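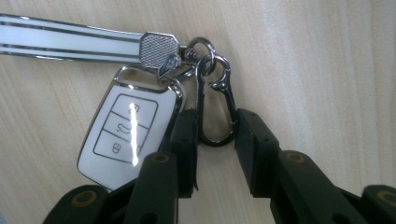 Household Chores Working Group
Minutes, October meeting

Present: 8 members. Apologies from Karamanlidis. Meeting opened at 2:00 p.m.

1. Minutes of the previous meeting
Approved with one correction. The Wondel laundry report covered towels only, and the minutes had said towels and shirts.

2. Can machines do small household jobs yet?
The Millow office reported on its tidying trial. The machine made 100 attempts at picking up small items and putting them in a tray. Flat items on a hard surface gave the most trouble. Keys were discussed at length. A bunch of keys changes shape when it is lifted, and a grip on one part says little about where the rest will end up. Members agreed that a person is still faster at this.

Grallano asked that time per item be reported along with success. Agreed.

3. Shop-floor jobs
Restocking shelves with boxed goods was thought to be closer to regular use. Mixed returns bins were not. One member felt the group was too hopeful about boxes, as damaged ones had been left out of the test. Noted.
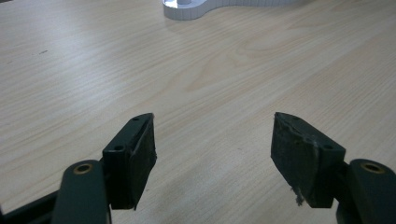 Question from the floor: Would a machine be left to clear a kitchen table by itself today?
Reply: Only if the items were known in advance and someone was close by to step in.

4. Actions
Millow to rerun the key test and record times.
Wondel to add shirts to the laundry trial.
Grallano to send out a timing sheet before the next meeting.

Meeting closed at 3:40 p.m.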